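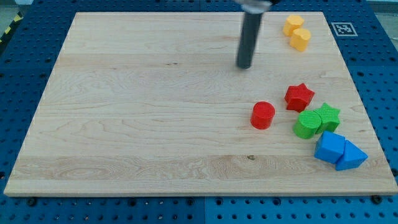
Block-sorting exercise, maple work board, marker at the far right corner. Posted with the Term 2 progress report.

Dunleavy College Robotics Forum
Board: Senior Projects > Manipulation Stream
Topic: Sorting exercise, progress report and request for comment

Posted by: manip_stream_lead
The Manipulation Stream submits the following summary for comment by members of the other streams before the assessment panel sits in March.

The task is unchanged from the project outline. The arm is to locate each block on the board, identify it by colour and shape, and move it to the left half of the board, grouped by colour. The set in use has two blocks in each of four colours: yellow, red, green and blue. Shape is recorded but does not affect the grouping.

The stream has completed 100 trials under the Utovetti planner. A trial is scored as complete only where all eight blocks finish within their assigned zones. On that measure, 60 trials were complete. Of the remainder, 33 failed on a single block and the balance were stopped by the operator.

Comment is sought on two questions: whether the starting arrangement should be standardised, and whether the stream should continue to use the timber board.

Posted by: orkelell_vision
The Vision Stream thanks the Manipulation Stream for its report and offers the following.

With respect to the second question, we recommend that the timber board be replaced with a matt grey panel. The maple has a swirling band of grain across its lower portion and a small dark knot in that band. In our logs the knot has been returned as a candidate object on several occasions. Orkelell segmentation can be tuned to ignore it, but we do not consider it good practice to tune a program to one piece of wood.

We also note that the yellow blocks offer the least contrast against the maple. A grey panel would address both matters.

Posted by: manip_stream_lead
The recommendation is noted. The stream is not persuaded. The rules of the exercise state that the work surface is to be "an ordinary domestic material", and a program that cannot tell a knot from a block is not yet ready for assessment. We would ask the Vision Stream to provide the log entries in question.

Posted by: orkelell_vision
Log 1457 has been placed in the shared folder. The false candidate appears in the second pass and persists to the end of the trial.

We accept the wording of the rules. We would observe that a painted panel is also found in most homes.

Posted by: rules_and_safety
For the information of both streams, the wording does not exclude painted surfaces. It does require that the surface remain the same for the whole of an assessed series. Should the board be changed, the 100 trials already recorded may be retained as practice results but may not be submitted.

Members are further reminded that the board must not be shifted on the blue table between trials. If it is moved for any reason, the calibration against the marker is to be repeated and the repeat entered in the log book. Two entries were missing at the last inspection.

Posted by: year11_gripper_group
Our group wishes to comment on the first question. We support a standard starting arrangement. At present the blocks are placed on the right side by hand, and pairs are frequently left touching. The green cylinder and green star are the usual difficulty, particularly where the cylinder is not sitting flat. The blue cube and triangular prism come next. A red cylinder standing upright and on its own gives no trouble at all.

If each trial began with a fixed clearance between blocks, the results would be comparable from one trial to the next.

Posted by: manip_stream_lead
We agree that results should be comparable. We do not agree on a fixed clearance. Touching pairs are the part of the problem most worth solving, and to remove them would raise the score without improving the work. The stream would prefer a small number of printed layouts, some with touching pairs and some without, to be drawn by lot.

Posted by: year11_gripper_group
Printed layouts would be acceptable to our group, provided that results for the two kinds are reported separately. We would also ask that any block found leaning be stood up before the trial begins.

Posted by: vutudstead_exchange
The Vutudstead club ran a similar exercise last year and may be able to assist. We used six printed layouts and found that number sufficient. Our program had particular trouble with the heart — its outline was often read as a rounded block when seen from directly overhead — and we would be interested to know whether Dunleavy has had the same experience. We are able to send our layout sheets on request.

On the matter of the board, our members preferred timber and kept it throughout, although there was a dissenting view.

Posted by: manip_stream_lead
The stream would be grateful to receive the layout sheets. The heart has been misread here also, chiefly as the other yellow block. As both go to the same zone, the error does not affect the score, but it does appear in the shape record.

Posted by: orkelell_vision
The Vision Stream withdraws its request for a grey panel for the current series, in view of the advice from rules_and_safety. We maintain the recommendation for the series to follow and ask that it be listed for discussion.

Posted by: rules_and_safety
Listed. Draft layouts are to be lodged on this board by 4 pm on the day before the next workshop session. The thread will remain open for comment until then.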